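Chapter 7
The Closet and the Clothes Rail: Hanging What Should Hang

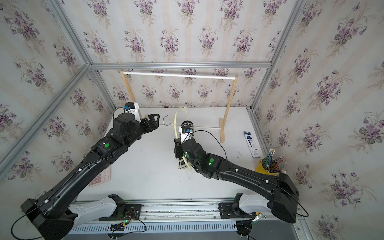
When I was first asked to teach a course in household care, I assumed the unit on hanging clothes would take up half an hour, with plenty of time left over for questions. I had been hanging up my own clothes since I was tall enough to reach the rail, after all, and I supposed everyone else had too. I asked the class to bring in one thing from home that had lost its shape, and I still remember the pile that built up on the front desk that evening (it was November, so there were a great many sweaters). There were cardigans with little peaks at the shoulders, a skirt with two dents at the waistband, and a long knitted scarf that had spent a whole summer over a wire hanger and had a crease across its middle you could have ruled a line with. We never did get to the half hour I had planned. We talked until the building closed, and the unit has been growing ever since.

So this chapter is a long one, and I hope you'll take your time with it. In Chapter 6 we washed and dried; now the clothes are clean and waiting on the bed, and you have to decide where each of them is going to live.

What You Will Learn

By the time you finish this chapter you should be able to sort a mixed pile into things that hang and things that fold, pick a hanger that suits the width and weight of a garment, hang knitted pieces so that they keep their length, and set up a small rail in a room that has no closet. You will also learn how to space a rail, a subject people tend to skip and then come back to.

Words to Know

Rail: the horizontal rod that carries the hangers. On a freestanding rack it may be called the top rod or the bar.
Upright: one of the two side pieces that hold the rail up.
Foot: the piece at the bottom of an upright that keeps it from tipping.
Lower rod: a second rod near the floor. It helps hold the uprights the right distance apart.
Hook: the curved top of the hanger, usually metal, that goes over the rail.
Shoulder: the sloping part of the hanger on either side of the hook.
Drape: the way a cloth falls under its own weight.

7.1 Starting with the Hanger

Most of us choose a hanger by reaching for whichever one is closest. I do it myself on a busy morning, and I have written a textbook! But the hanger is the only thing holding the garment for weeks at a time, and it's worth a second look before you commit a good jacket to it.

Begin with the width. Hold the hanger behind the shoulders of the garment and look at where its ends fall. They should stop a little short of the sleeve seam. If they poke past it, you'll find those peaks I mentioned, and they are stubborn to steam out. Then consider the body of the hanger. A broad, rounded one spreads the weight, while a thin wire one gathers it all into a narrow line. Run your thumb along the whole length, too, and feel for rough spots that might catch a loose stitch.

Last, try the hook. It should slide along the rail without scraping, and it should open wide enough to go over the rod in one easy motion. All the hooks on a rail should face the same way, with the open side toward the wall. My old colleague Vlasta Kolev taught me this, and her explanation was that if you ever have to empty a closet in a hurry you can lift out a whole armful at once. I have since moved house twice and been grateful both times.

7.2 Knits, Scarves, and Other Things That Stretch

Knitted cloth is made of loops, and loops give. Put a heavy sweater on a hanger by its shoulders and it will slowly lengthen until it fits somebody else. Fold your heavy knits and give them a shelf. That rule will carry you through most winters.

Smaller knits are more forgiving. A narrow scarf or a light knitted wrap can be hung perfectly well if you lay it over the bar of a padded hanger, or straight over the rail itself, with the two ends even. Smooth it flat first. Lay it on a table, turn up any curled edge, and look for pulled threads while the light is good. Patterned knits deserve this little inspection most of all, as a snag can hide in a busy black-and-white design until it has grown into a hole.

If you must hang a medium sweater, fold it in half lengthwise with the sleeves together, set the hanger on top with its hook at the underarm, and fold the body over one shoulder and the sleeves over the other. It looks odd the first time. Practice with an old one.

7.3 The Small Rail

Not every home has a closet, and a freestanding rack does very nicely in a hallway or at the foot of a bed. Before you load one, press down gently on the middle of the rail and watch the uprights. They should stay put. Check that each foot sits flat, and if the floor slopes, slide a folded piece of card under the low side. Hang the heaviest things near the uprights and the lighter ones in the middle.

Try It at Home

Take 14 garments from your own rail, whichever ones come first, and lay them on the bed. Write down the kind of hanger each was on and whether its shoulders have kept their shape. Rehang them using the advice in 7.1, and keep your notes, because we'll return to them in the exercise on seasonal storage at the end of the chapter.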